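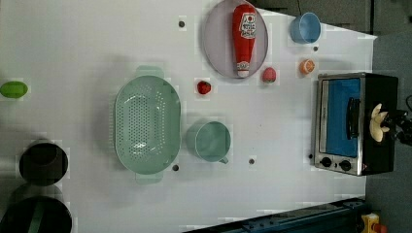 A robot's practice kitchen. The ketchup is a soft toy, which saves on mopping.

Learn > Machines > Robots > What Does a Robot Cost?

Suppose your school wants a robot that can tidy a kitchen table. You find one in a catalog, you look at the price, and you go and lie down for a while. When you get up again, you will need a shopping list, and the robot is only the first line on it.

A robot arm comes with a job to do, and the job needs things too. It needs a table that doesn't wobble. It needs a gripper, the part that does the grabbing, and grippers are often sold separately, the way batteries are with toys. It needs a big red button that tells it to stop. Do not try to save money on the button.

Then there is the stuff to pick up. Tove Kragh plans the equipment for a small robot lab called Lerkivness, and she does most of her shopping in the toy aisle. Toy strawberries never go moldy. A toy ketchup bottle can be squeezed far too hard by a robot that is still learning, and all you lose is a little dignity. Mugs and colanders are good buys as well, because a handle is a tricky thing for a robot to hold.

Tove sorts everything she wants into 2 piles: "need now" and "would be nice." The second pile is always bigger. Last January it had 17 things in it, and one of them was a second robot.

Here is a sum you can try. Your club has 20 tokens to spend on practice objects. You choose a set of bowls, cups and toy fruit that costs 16. How many tokens are left? Four - and they should stay in the box. Something will break, and it will be the thing you only bought one of.

Grown-ups call this a spare parts budget. They also have to plan for electricity, repairs, and somebody's time to put all the fruit back on the table after the robot has moved it. That last job is done by a person, over and over. The robot does not say thank you.

Before you buy anything, measure the room. Tove's colleague Aren once ordered a very fine workbench from a shop called Jollport. It was a good price and it arrived on time - and it was wider than the door. It lived in the hallway until March, where people put their coats on it.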